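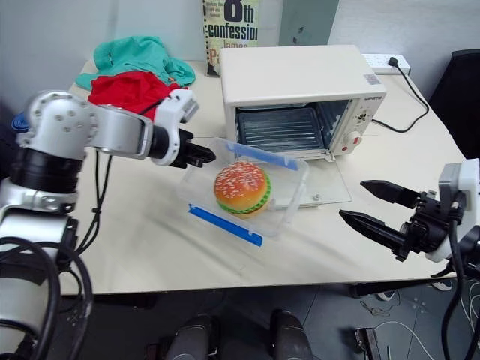
Search this repository… Go

# Murkola Kitchen Chores

Last updated: June

Can a machine put your lunch away yet? Sort of, sometimes, and it's great fun to watch! Murkola is a set of recordings of two-armed robots doing small kitchen jobs on a table, the sort you do half asleep while the kettle boils. We wanted to know how far off the useful household robot really is, so we gave ours lidded boxes, a toaster oven and toy food, and kept everything that came out of it, including the flops.

## What's in it

There are 255 episodes across three chores:

- `box_open` — undo the clips on a clear food container and lift the lid
- `box_to_oven` — take the toy burger out of the container and put it on the oven rack
- `oven_door` — open or shut the toaster oven door

Each episode has video from the head camera, joint positions for both arms, gripper opening and a one-line instruction in plain English. The instructions were typed by six people who were told to write the way they'd ask a flatmate, so expect "pop the burger in the oven" next to "Move the burger to the wire rack."

## How it was recorded

A person steered both arms for every episode. Nothing in this release was driven by a trained model — those runs live in the Ovari folder and have their own card.

We didn't tidy between takes. Clothes, books and cables stay wherever they were, and they wander about from one session to the next. A robot that can only manage on a bare table isn't going to last long in my kitchen (or yours, I'd guess).

## So, can they do it?

Doors are the happy surprise. A folding oven door is big, it moves one way, and our Zelard baseline got the hang of it quickly. I cheered out loud the first time!

Clips are another matter. You and I hold the box down with one hand and flick with a thumb without thinking about it. With a pair of two-finger grippers, one arm has to steady the box while the other gets a fingertip under the clip, and a light plastic box would much rather tip or skate across the table. Clear plastic is hard to see as well, and models often reach for the burger straight through the side.

The burger is easy once the box is open. Real lettuce would be a different story.

## Labels

`success` is 1 if the chore was finished, 0 if it wasn't. `messy` is 1 if it was finished but you'd have winced. Please don't filter out the zeros before looking at a few, as plenty of them contain a lovely recovery halfway through.

## Known problems

- The gripper reading lags the video by 2 ticks in `box_open`. Shift it before training.
- No heat. The oven is never switched on in any episode, so timing and hot surfaces aren't covered.
- One table and one oven. Don't expect it to carry over to your kitchen without more data.

## Contact

Modupe Anozie looks after the files. Open an issue and mention the chore name.

Comments (3)

**Ibrahim**
The lag fix helped loads with the clips, thank you. Any chance of a round tub with a screw lid?

**Modupe Anozie**
Yes! Recording those on Saturday. They're horrible.

**teatowel**
Would happily buy one that only does the oven door, my hands are always full.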